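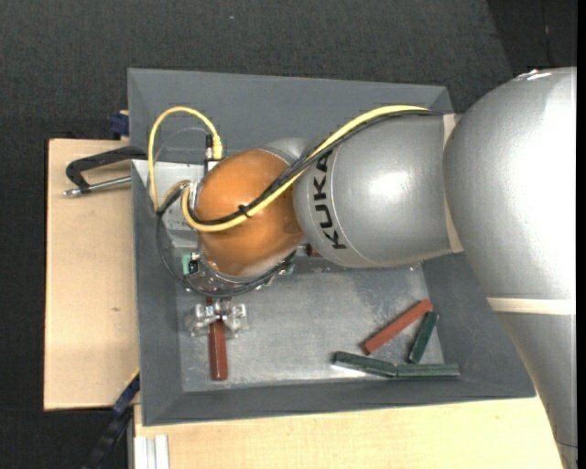
The second life of the tool library

By Marin Krasniqi

On a Wednesday evening in July the queue at the Bratside tool library goes out the door and past the bike racks. Most people in it want the same three things: a carpet cleaner, a pressure washer or the good drop saw. The good drop saw is already out. It usually is.

Bratside opened in a former butcher's shop with 26 tools, nearly all of them from one deceased estate. The catalogue now runs to 424 items, including a cider press, two sets of scaffolding planks and a sewing machine heavy enough that borrowers are asked to bring a second person. Membership costs $50 a year, or $20 on a concession card, and covers as many loans as you like, provided each comes back within a week.

The idea is older than most members assume. Councils and neighbourhood houses were lending out mowers and ladders decades ago, often from a shed with an exercise book on a string. Many of those schemes faded when hardware got cheap. Once a cordless drill cost less than a family dinner at the pub, it was hard to persuade anybody to drive across town and borrow one.

Rents have brought some of the demand back. A household that moves every year or two has little use for a garage full of gear, and often has no garage. At Bratside the busiest borrowers are renters under 40 who are patching walls before a final inspection, followed by retirees who have moved from a house to a unit and given their own tools away, in several cases to the library.

Keeping the collection in working order takes most of the money. Electrical items are tested and tagged on a regular cycle. Blades go out for sharpening at Vasić, a family workshop two suburbs over that charges the library trade rates and will turn a chainsaw chain around overnight. Anything with a two-stroke engine causes trouble. Borrowers put the wrong fuel in, or leave the right fuel in for months, and the carburettor gums up. Last spring the library stopped lending petrol hedge trimmers altogether and bought battery ones.

Batteries have their own problems. Each brand wants its own charger, and donated tools arrive in every voltage going. Rekum, a similar library on the other side of the river, settled on one battery platform early and now politely declines cordless donations that don't fit it. Bratside still takes them all, and has a wall of chargers to show for it.

The two libraries share a booking system with a third, Gevden, which operates out of a shipping container behind a primary school and opens only on Saturday mornings. A member of one can borrow from any of them. In practice people rarely cross the river for a spanner, but they will for a floor sander, and in the weeks before Christmas the marquees travel constantly.

Late returns are fewer than outsiders expect. The fine is a dollar a day and is mostly waived. Damage is more common, and the rule there is simple: if it broke through ordinary use, the library wears the cost. If it was dropped off a roof, there is a conversation at the counter.

Insurance is the expense that worries every library of this kind. Premiums have risen each year, and insurers differ on what they will cover. Some exclude ladders over a certain height. Others won't touch anything with an exposed blade, which rules out a fair share of what people want to borrow. Grants will pay for shelving or a new sign, but seldom for a renewal notice.

By closing time the carpet cleaner has gone, along with a tile cutter, a post-hole digger and a trestle table for a christening. The drop saw has come back. It needs a new blade, so it goes into the crate for Vasić, and the next person on the waiting list gets a message to say it will be ready on Saturday.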